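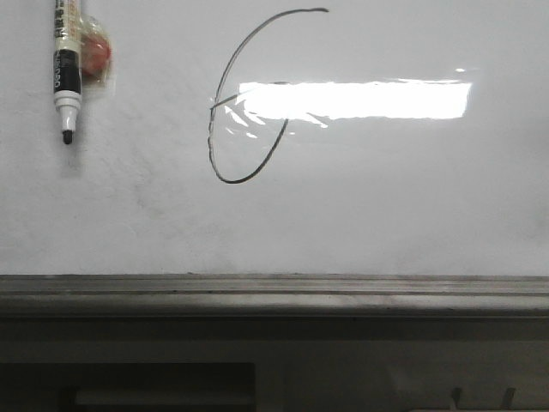 Badadex Teach Kit: whiteboard writing package

Badadex is a leader-and-follower teaching kit for single-arm work. The operator moves a small leader arm by hand, the follower arm copies it, and both are logged as one demonstration. The writing package adds a marker task, a fixed-camera mount and a replay tool. It is sold for labs and colleges that need a contact task with a result that can be read at a glance.

Why a marker task

Writing a single numeral such as a 6 needs a steady approach, light contact, one long curve and a closing stroke. Too little pressure gives a thin or broken line. Too much bends the nib and drags the wrist off its path. Both faults stay on the board after the arm has moved away, so a demonstration can be checked against the log without extra sensors.

Teaching modes

Leader arm. Joint-for-joint copying, with an adjustable speed limit. Recommended for curves.

Hand guiding. The follower is set to low stiffness and moved directly. Suited to approach and retreat positions -- less so to strokes, as the operator's hand tends to load the nib.

Remote pad. Cartesian control in small steps, for setting the pen-down height.

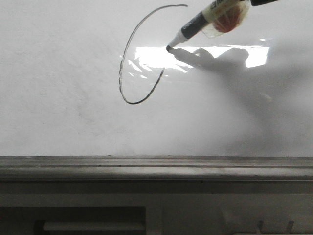 In all three modes the pen-down height should be set again whenever the marker is changed or re-gripped. Allow the tip to touch, back off until the line just fades, then lower by one step. Overhead lights reflect strongly from a glossy board and can hide part of a stroke from the camera. Move the board or the mount before recording a long set.

Supplied data

The package includes 1,138 demonstrations recorded by Kasun Pathirana and Uchenna Onuoha, 54 of them marked as faulty and kept for comparison. Each holds joint positions, gripper state and camera video on a shared clock.

Requirements

Badadex controller, software version 2 or later
Follower arm with Dostamen wrist plate
Flat dry-erase board, firmly fixed
Marker and board cleaner (not supplied)

Ordering

Order code 1923-W. Existing Badadex owners can order the camera mount and replay tool separately. Technical questions go to Phúc Đàm at Tostach -- please quote the controller serial number.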